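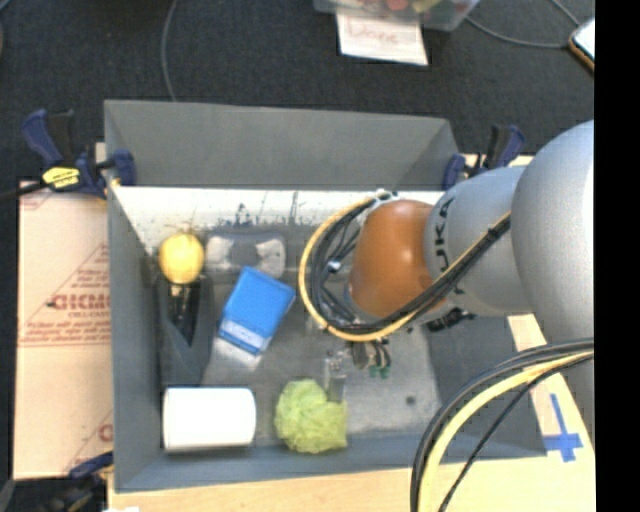 The arm in the bin, mid-afternoon. Yellow ball still up in the corner.

Imtiaz has his number now and he's very pleased with it. Over 400 picks, and the new method beats the old one by 6 points. I asked which objects it had been tested on and he said the usual ones, so the same ball, the same blue box, the same green mesh thing it has been trained on since September. I'm not sure what we've learnt from that, apart from that it knows our bin.

Cristian thinks I'm being sour. He says Genetti published on less, and he may be right, but I read the Genetti paper twice and didn't believe it either. Their failures were all put down to "lighting".

What bothers me is the resets. When a pick goes wrong one of us puts things back by hand, and I know I put them where the arm likes them. I've caught myself doing it - a bit of space round the mesh ball, nothing too near the wall. Imtiaz says it evens out over both methods. Does it? We ran the old one first, when we were all fresher and less kind.

I've asked for a second run with objects from the Rodham box, placed by somebody who doesn't know which method is on. He sighed but wrote it down. Home late, cold soup.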